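Gallery: a month at the white table

Hello again, and welcome to the gallery page. I promised several of you I'd put something up from the Cuna work before the end of May, and I've just about made it. If you've wandered in from somewhere else entirely, Cuna is our small project for collecting demonstrations, which get turned into training examples for Zedo, the model that's meant to learn tidying and table jobs by copying people. I do a lot of the driving. That means I sit with a pair of leader arms in my hands, the black arms on the table do whatever mine do, and everything gets recorded: joint angles, camera views, the lot.

I like this job far more than I thought I would. It's a bit like learning the piano with oven gloves on for the first fortnight, and then one morning your hands stop asking permission and you're away. We've been on one task for most of this month, a cup that has to end up on a plate. It sounds like nothing at all. It's 1,187 recorded goes so far, of which 778 have been through checking and kept, with a fair pile still waiting for someone (me) to sit down with a mug of tea and look at them.

Just the two pictures this time, with far more writing round them than a gallery really ought to have. Sorry to those of you on your phones.

The task first. Each go starts with the cup somewhere on the table and the plate somewhere else, and we move both between goes so Zedo doesn't simply learn one path by heart. We did that to it in the early batches and it was hopeless! It would sail off to where the plate had been and let go with great confidence. These days I shift things by a hand's width, or a lot more if I'm feeling mean, and we keep a list of starting spots so that the far corners get their share. The plate stays the right way up. The cup doesn't always have to, in some batches, but that's a separate set and I'll write about it another time. 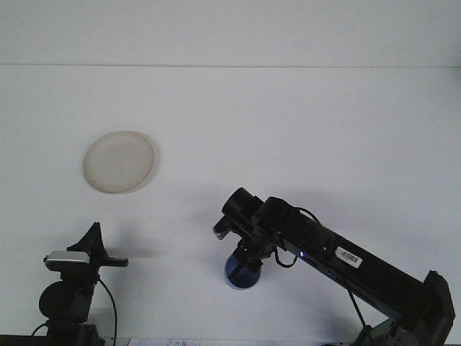 How many goes does it take before the model can do anything useful?

It depends on how much the starting spots vary, but for a single simple task we begin to see sensible behaviour at 40 good ones, and after that each new batch mostly buys you steadiness.

Going down low over the table like this is the part I still hold my breath for. The gripper is pointing straight down, near enough, and there isn't much room left under the blue one. Come in too steeply and you press on the table, which the arm doesn't like and neither do I. Come in too shallow and the fingers skate off a curved side. My own habit is to stop dead for a moment just before closing, and Lorena Echeverría had to talk me out of it. She looks after the checking, and she'd spotted that my pauses were ending up in the model: Zedo would reach the cup and then just hover there, having a think. So now I try to keep moving, slowly, all the way in. My older recordings got trimmed where the pause was long and dropped where trimming made a mess of things.

The other thing you learn quickly is that a tidy-looking go can be a bad example. I had a lovely run one afternoon, everything smooth, and half of it got thrown back at me for using the same approach angle every single time. Fair enough. I'd found one that felt nice and sat in it like a favourite chair. Since then I've swapped sides more often and tried to come at the cup from wherever the arm happens to be, and my keep rate dipped for a bit and then came back up.

We don't throw away every fumble either, by the way. If the cup slips and I go back for it and finish the job, that often gets kept and tagged as a recovery. They're very useful, those. A model that has only ever seen perfect grabs hasn't a clue what to do after a poor one. What does get binned is anything where I've stopped to scratch my nose, anything where a camera has dropped out, and anything where a hand has strayed over the table during recording.

I've been asked what the session itself is like, so, quickly: I do two long stretches with a proper break between them, and I log the batch as I go along. Saavedra (that's the recording program) gives me a beep at the start and another at the end, and there's a key for marking a go as doubtful while it's fresh in my mind. I press that key a lot. Better to flag it there and then than puzzle over it at nine at night. My shoulders complain if I go on too long, and you can see it in the data too – the last few goes before a break get noticeably jerkier.
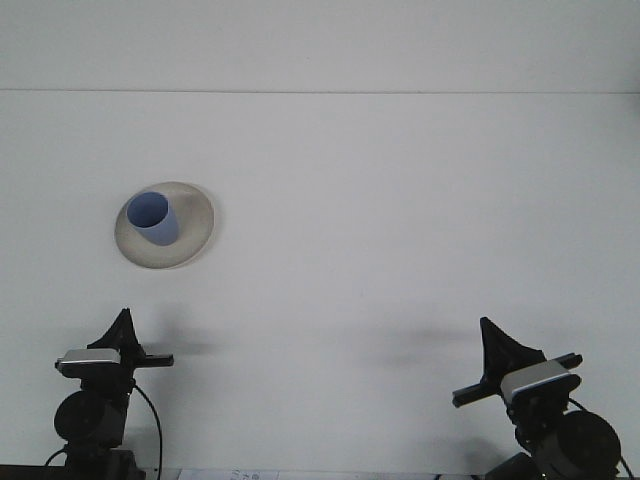 CHECKING AND LABELLING

Cup on the plate, arms clear of it. You'll notice the cup is over towards one side of the plate and not in the middle, and for this task that counts. Our rule is that the whole base has to be resting on the plate, and we don't ask for it to be centred. We argued over that one for ages! I wanted to be strict, and Lorena said (quite rightly, though it took me a while to come round) that if we only kept the centred ones we'd be teaching something we hadn't asked for, and chucking out perfectly good work along the way.

Each recording gets looked at by someone other than the person who drove it. They watch it through at double speed, then go back over the grab and the letting go at normal speed, then pick a label: kept, kept as recovery, trim, or bin. There's a free text box as well, and mine are apparently too long. The written instruction is attached at this stage too, in a few different wordings, so that "put the cup on the plate" and "pop the cup onto the plate" both lead to the same place.

Next up is Zundance, our set of tasks that need both arms at once, and I've already had a practice with it. It's much harder. My left hand has been idling all month and it shows.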